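Lurine 2 Slide Viewer

I get asked about this one more than anything else in the shop, so I'm finally giving it a proper page. The Lurine 2 is a tabletop viewer for mounted 35mm slides, and I built the first one for myself after I inherited my aunt's teaching collection (art history, 3000 slides, half of them upside down in the trays).

You drop a slide in the top, it lands in front of the light panel, and you look at it through a big glass lens with both eyes open. No squinting! I spent a whole October trying different lenses and went back to the first one I'd bought, which still annoys me a little. The light is a neutral white with a dimmer on the side. Turn it down for thin, overexposed slides and up for those murky museum shots where the painting looks like gravy.

It takes card, plastic and glass mounts. Very old glass mounts with taped edges can be a snug fit, so ease them in and don't push. Strips of film need the separate strip holder, and I make those in small batches.

Rosine Gilbert used a pair of them in her show at the Cavthorpe, where visitors picked their own slides out of a drawer and viewed them one at a time. She asked for a longer cord, and I liked the idea so much that they all have it now.

What you get: the viewer, a power supply, a lens cloth and a dust cover sewn by my friend Zarmeena Yousafzai. It weighs next to nothing, so put it on something that doesn't wobble.

I send orders out within 11 days, and you've got 21 days to return it if you don't get along with it. If you're buying for a school or a gallery, write to me first and I'll sort out an invoice. 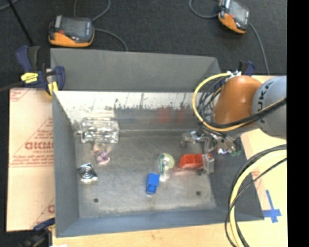

Oh, and spare light panels are always in stock, so just add one to your order if you'd like a backup in the drawer.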